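# Removing heat marks from a shared oak-coloured table

**Posted by Jae-in Seok, 24th July**

Our residents' association lets out a meeting room at Isden House, and the tables there have begun to show pale rings where hot drinks have been set down. The tables are wood with a clear finish. The letting agreement allows us to recover the cost of repair from a hirer, but we would prefer to treat the marks ourselves if this can be done safely. Is there an accepted method, and at what point should we refer the matter to a joiner? Any guidance on suitable wording for the hire form would also be welcome.

**Posted by Cistden Housing Support**

White or cloudy rings are normally caused by moisture held within the finish, and the wood beneath is seldom affected. Dark marks are a different matter and usually mean that water has reached the timber.

For white rings, place a clean, dry cotton cloth over the mark and apply an iron on its lowest setting, without steam, for a few seconds at a time. Lift the cloth and check after each pass. Most marks will fade within 3 or 4 passes. Please test first on the underside of the table.
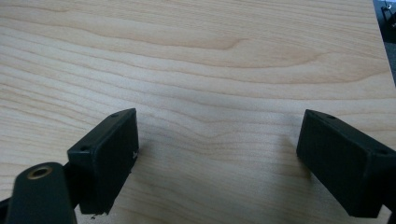 Where the ring remains, a small amount of non-gel toothpaste or a fine cream polish may be rubbed along the grain with a soft cloth, then wiped off. Do not rub across the grain, as fine scratches will show under ceiling lights. Oil and wax finishes should not be treated with the iron. If you do not know which finish you have, put one drop of water on the underside; on a waxed surface it will often leave a dull spot after ten minutes.

Dark marks should be referred to a joiner. Our own last repair, at the Dremora Road hall, came to £247 for 2 tables, including collection.

As to the hire form, we use the following: "Hirers must use the mats provided for all hot items. Damage to table surfaces will be charged at cost."

**Posted by Tak Lettings Desk**

Mayonnaise works too. Leave it overnight and wipe off in the morning. We would also advise felt-backed mats, as the plain cork ones slide about. Please check with your insurer before charging anyone, as ours required photographs taken before the hire.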